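Nomstead Laundry Service: your questions

How do I book a collection?
Book online or ring the Arnine shop before 4 pm. We collect the next morning from anywhere in Friesen.

What does it cost?
A standard bag is £23. Duvets and curtains are priced separately – ask for a quote first. 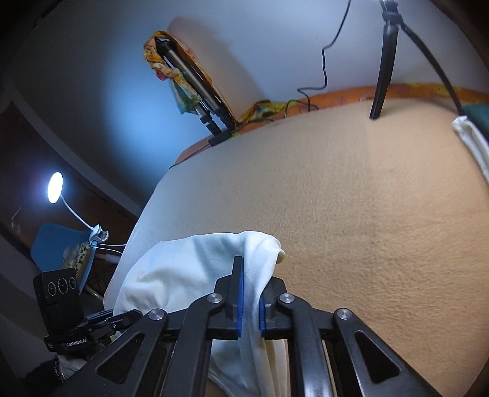
When will I get my washing back?
Two days after collection, or three if you have asked for ironing.

Do you use scented detergent?
Only if you ask. Tick the box on the booking form and we will remember it for next time.

What if something is missing?
Keep your ticket and tell us within a week. Frauke Stüber deals with all claims at the Arnine shop.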